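How to Put Together a Family Photo Album You'll Want to Look At

By Elsie Tipoki
September 16, 2024

Share (2) | Print | E-mail this page

My sister got married a good while ago now, and until last winter the pictures from that day lived in a biscuit tin, a shoebox, two old phones and the glove compartment of my mother's car. I was forever promising to sort them out! Then my niece asked to see her mum in her wedding dress, and it took me most of an evening to find one decent print, and I thought, right, that's it. I've made four albums since then and got a fair bit quicker, so I've written down how I go about it, in case you have a tin of your own.

What you'll need

An album with plain card pages (the ones with sticky pages and peel-back film can be very hard on old prints), a packet of photo corners, a soft pencil, some scrap paper, a few big envelopes and a clean dry place to spread out. I buy my albums from Unetti, the ones with 40 pages, and they hold more than you'd think. Corners come in packets of 200 and you will get through them, four to a picture, so do buy a spare or two.

Step 1: Gather everything

Ring round the family before you start. My aunt had a whole envelope of pictures from the reception that none of us had ever seen, including my favourite of the lot, my dad asleep in his good suit with a paper napkin on his head. Ask for copies if people don't want to part with the real thing, and write the owner's name on a slip of paper tucked in with each bundle so that it all goes home again afterwards.

Step 2: Have one big sort

You want to see as much as you can at once. I've tried the kitchen table and it's never large enough (and somebody always wants their tea), so these days I use a bed. Make sure your hands are clean, keep drinks well away, and start laying pictures down in loose heaps. Don't fuss about the order yet. I do people first, then places, then the odds and ends.

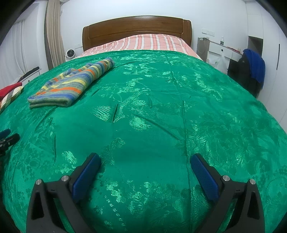

Once you have your heaps, go through each one and be a bit firm with yourself. If you have six pictures of the cake, pick the nicest two. The others don't have to be thrown away, they can go in an envelope marked "spares" and live at the back of the cupboard. For my sister's wedding I started with 165 prints and it nearly broke my heart to leave any out, but the album is so much better for it.

Step 3: Work out who everybody is

Please do this while there's still someone to ask! Sit down with the oldest member of the family who's willing, make a pot of tea and let them talk. Write names lightly in pencil on the back, near the edge, with the print face down on something hard so you don't press through. Never use a biro. I did it once on a lovely one of my grandmother and you can see her name in reverse across her forehead.

If you can't settle on a year, look at the hair, the cars and how big the children are. We put one whole set down as a November christening on the strength of my cousin's missing front teeth.

Step 4: Plan your pages

Lay out a few pages before you stick anything. I like one large picture with a couple of small ones beside it, and then a page with a single photo and plenty of room round it. Leave space for a caption. It's also nice to put in a few things that aren't photos, such as the order of service, a pressed flower or the invitation.

Step 5: Corners and captions

Slip the corners on to the print first, then lick or peel them and press the whole thing down in one go. It's far easier than trying to line up four little corners on the bare card. Give each page a few minutes before you turn it.

For captions, write as you'd speak. "Mum telling the driver he'd gone the wrong way" will make people laugh for years, and "Mum by car" won't. Practise on your scrap paper if your handwriting is like mine.

A word about pictures on phones

Choose your favourites and have them printed properly at a shop, matt if you can get it, as shiny ones show every fingerprint. Do it in one batch so that the colours match. And save copies somewhere else as well, because phones do end up in the washing-up bowl.

Keep the finished album lying flat, away from radiators and sunny windows, and let the children look at it. Ours has a jammy thumbprint on page three already and I've decided I quite like it.

3 comments | Print | E-mail this page

Related items
Writing a Wedding Toast When You Hate Speaking
Mending the Spine of an Old Album
What to Do With Pressed Flowers
Questions to Ask Your Grandparents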